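Two Weeks with the Trirkier Two-Arm Kit – Gallery

I promised pictures to everyone who wrote in after my first post on the Trirkier bench kit, so I've finally sat down and sorted them (it's July 2026 and I said I'd do it in February, sorry!). Quick recap if you missed it: Trirkier rents you a pair of arms with grippers and a small camera on each wrist, plus the Plindus software that runs the lot. I'm on the 13-week plan, which comes to 900 a month with a 500 deposit, and I'm using it to see whether small packing work can be handed over at our little shop.

Setup was easier than I'd feared. Joana Valente did the remote session with me and we were through the calibration before lunch, with one restart when I'd skipped a page in the manual. You pick a task, you show it the task, you fix what it got wrong, you show it again. I got quite fond of the routine.

What I look at most is how the two grippers come in toward each other. They both work low over the tabletop, and if the spacing is off you'll spend your day pressing stop. I left myself a clear stretch between them and I'd tell anyone starting out to do the same. 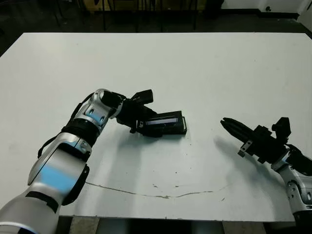

Aslak Tveit: We had the same kit from Stistmont for a season and the spacing setting was the one thing I kept going back to. Write your numbers down before you update Plindus – mine went back to the defaults and I lost an afternoon over it.

Thanks Aslak, I've got mine on a sticky note now. I did ask support about the update thing and Hafiz Sinaga wrote back the same day to say you can export a profile from the second settings menu. It's a bit buried, but I found it.

On to the job I really wanted it for: boxes with separate lids. Our gift sets go out in them and by the end of a long order my thumbs hate me. You'd think a lid is a lid, but the angle it's held at makes all the difference, and I ended up saving 11 versions of this one task before I had a favorite. The cable that loops down the left arm needs a bit of thought too, so give it plenty of slack when you plan your moves.

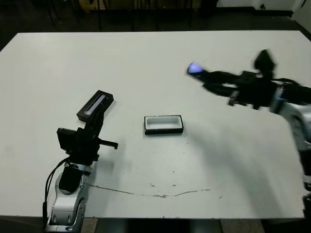 Lid in the left gripper, open box on the table.

So would I keep it? I'm leaning yes for the lids and no for anything floppy (tissue paper, ribbon, forget it). The rental price stings in a slow month, and I'd love a shorter plan for people who only need help before the holidays. The software is friendly enough, although the menus could use a tidy and the error messages read like riddles.

I'm trying the Coelho finger set next, and I'll put those pictures in a separate gallery. If you've used them on small boxes, leave me your settings in the comments, please!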